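Tips > Paper and desk > Election time at home

Council election: keeping the papers in order

In Lallport the postal votes for the council come in June, in the same week as the leaflets, and in many homes everything lands in one heap. Last time 13 voting papers from our ward were sent back for a missing signature or a wrong date of birth. With a little order at home this is easy to avoid.

Open the official envelope first and put the leaflets away until later. Check that all the parts are inside. Wipe the table and let it dry well before you lay the papers down, as thin paper takes up water very quickly.
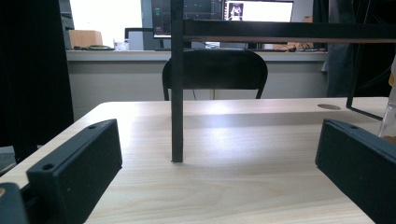
Pale wooden table, plenty of light.

Use a black ballpoint. Gel ink can smear when you fold the paper, and then the cross is not clear. If two persons in the house vote by post, do one vote completely, close it, and only then open the other. The numbers on the papers must match, and mixed envelopes are the most common mistake.

Window posters: do not fix them with brown parcel tape. It leaves glue on the glass, and after some weeks of sun it is very hard work. Use masking tape in the corners. Old glue comes off with warm water, washing-up liquid and some patience. Cooking oil also helps, but wash the glass after it.

Leaflets with a shiny surface do not light the fire well and they smell. Put them in the paper bin. I keep one from each candidate in a folder until the next election, to see what was promised about the Rernden road.

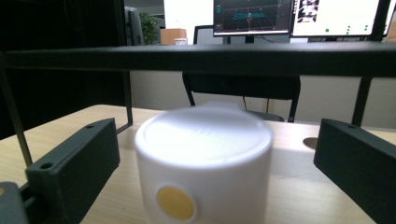
A reader from Trondcombe disagrees with me about the folder: she says leaflets should go on the fridge door, where the whole family sees the promises every morning, and that in her house the one about the bus to Rernden has been hanging for 2 years already.

Contact | © Pacheco Household Pages | Back to top

We use cookies to remember your settings. Accept or change your choice.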